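Open day at Fulcombe: notes on the two-arm cell

Fulcombe opened its automation hall to visitors on Monday afternoon. I went mainly for the tabletop manipulation work, which the group has written up only briefly so far. Parking is at the rear. Sign-in took longer than the safety talk.

The first stop was Losum, the scheduling software. It assigns jobs to cells and logs every stop with a cause code. The demonstration ran on recorded data with a queue of 1000 jobs. It was clear enough, but I would have preferred to see it handle a live fault. Nassoro Makori, who maintains it, said the cause codes are still entered by hand in one cell out of 3. He expects that to change by November.

The second stop was the two-arm cell. The arms share one table and each is controlled separately, with a common stop. Leilani Esposito gave the talk and took most of the questions. Her main subject was hand tools. A tool made for a person's grip, such as a hot glue gun, puts its weight well away from the fingers, and a small slip at the handle becomes a large error at the nozzle. The cable adds a side load that varies with the pose of the wrist. Her group treats the cable as a disturbance and does not model it.

The logs for this work hold about 2000 attempts. Failures are sorted by phase: approach, grasp, transport, release. Grasp failures are the largest group. I asked whether fingertip wear was tracked separately and was told it is noted at each pad change, with no automatic measurement.

Two gaps, from my side. No cycle times were given for the cell, and the handout did not say how the arms are calibrated to each other. Esposito said the calibration procedure will be in the next release of Noh, their control package. The handout is available at the front desk on request, and questions about the cell can be left there for her group.

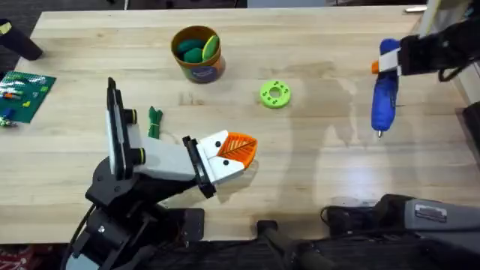
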